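Dudinier have announced another run of "last ever" shows, and anyone who bought a ticket to the previous last ever shows may want to sit down. The band will play 13 dates starting in January, opening with two nights at the Flemer and closing with a Saturday at Dissanayake Hall, the same room where they said goodbye the first time.

The announcement, posted by their label Mastex, calls the tour "a proper farewell" and promises the debut album in full, plus "songs fans never thought they'd hear again." Fans heard most of those songs again at the reunion dates, and again when the band added a second leg. The new poster does use the word "final" twice, which is once more than last time.
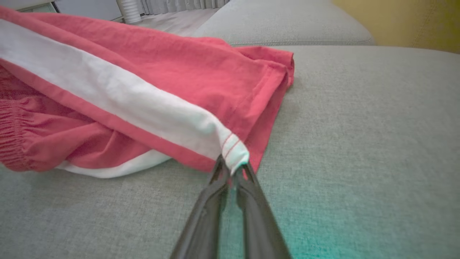
Tickets go on sale this Friday at 10 a.m., with a presale the day before for people on the Mastex mailing list. The cheapest seats at Dissanayake Hall are $29, a fair price until you look at where they are. Those are the back four rows of the upper balcony, behind the lighting rig. Everything else is listed as "price may vary with demand," and the label's post doesn't give an upper limit. It doesn't mention fees either.

Dissanayake Hall holds 2714 people with the floor standing, and the post says the band expects it to sell out "in minutes." Maybe. The last Dudinier show there was also billed as a sure sellout, and there were still tickets at the door that night. The Flemer is much smaller and will probably go fast, so if you only want to see them once, that's the one to try for.

Then there's the question of who Dudinier are at this point. The post refers to "the classic lineup," but only two of the players from the first album are confirmed. The drummer's spot is listed as "special guest," and there's no word on keyboards at all. We asked Mastex who would be on stage and were told more details would follow. We also asked whether this tour rules out any shows after it. That one didn't get an answer.
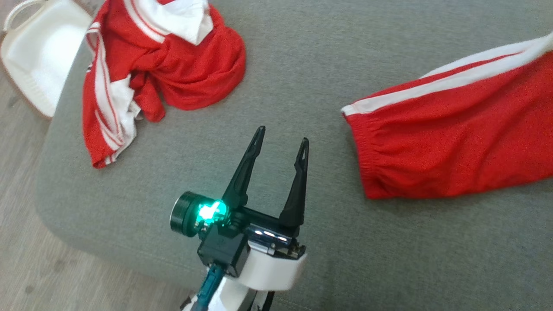
A new EP is supposed to arrive before the first date. It has 4 tracks, and going by the titles, two are live versions and one is a remix. The remaining song is described as "brand new," though a song with the same name was in the set on the second reunion leg. It will be sold on red vinyl at the shows and streamed everywhere else.

No opening acts have been named. The full list of dates is on the Mastex site, where the page still has a gap between the ninth and tenth shows marked "to be announced." We'll update this post if they fill it, or if the tour gets longer.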